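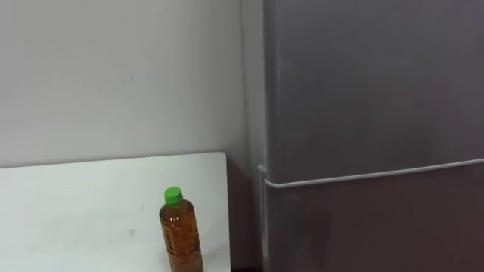
Setting up the Vamska takes two stages: fixing the sensor inside the fridge, then pairing it with the display outside. Do them in that order. The display needs a flat, level surface within 3 metres of the sensor and out of direct sun. A white table like the one to the left of the tall grey fridge would do well, or a worktop or shelf at a similar height. Do not stand the display on top of the fridge, where warm air can upset the room reading.

Before you start

Let the fridge run with the door closed overnight. If it has just been switched on or defrosted, the first readings will be of no use. You will need the sensor, the display, the battery pack for each and the small plastic clip.

Fitting the sensor

1. Slide the cover off the back of the sensor and put in the battery pack, label side up. The light blinks green.
2. Replace the cover and press until it clicks on both sides.
3. Open the fridge and choose a place on the middle shelf, towards the back but clear of the rear wall.
4. Push the clip on to the front rail of the shelf above, or stand the sensor upright on the shelf itself. Either will give a true reading.
5. Close the door and leave it closed for 80 minutes.

Note: Do not put the sensor in the door. It warms up each time the door is opened and you will get false alarms.

Caution: The sensor is not sealed. Keep it away from the drain hole and from anything that may drip.

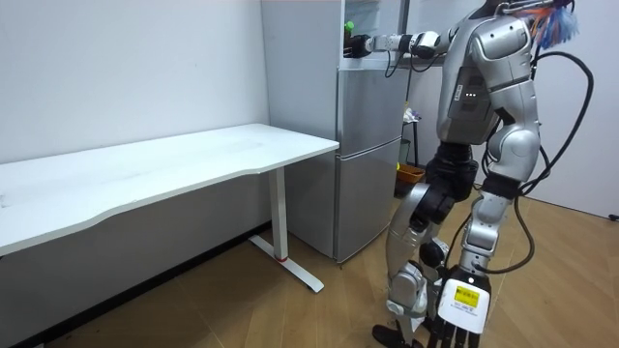 Roos Van Acker wrote to us after the last edition to say that her sensor read too cold for weeks, and that the fault lay with where she had put it — directly under the air outlet in the upper part of the fridge. Moving it one shelf down brought the reading up by 2 degrees. She asked us to say so in this guide, and we are glad to. The position of the outlet differs from make to make, so check the fridge maker's booklet if you are unsure.

Pairing the display

1. Put the battery pack in the display. The screen shows two dashes.
2. Hold down the button marked SET until the dashes flash.
3. Open the fridge, press the button on the sensor once and close the door again.
4. Wait for the dashes to be replaced by a temperature. If this does not happen, bring the display nearer and start again from step 2.

The display keeps the pairing when its battery is changed. The sensor does not, and must be paired again.

Setting the alarm

Press SET twice, then use the arrows to choose the temperature at which the alarm should sound. There is a delay before it does, to allow for loading shopping. The delay can be made shorter but cannot be switched off.

Code 108 on the display means that the signal has been lost. The usual cause is a flat sensor battery. A display that has been moved to another room will show it too — put it back before you buy a new battery.

Spare clips are sold by Mertens in Clanutden and by most shops that stock the Vamska. Clips made for the older Culik sensor are too wide and should not be used.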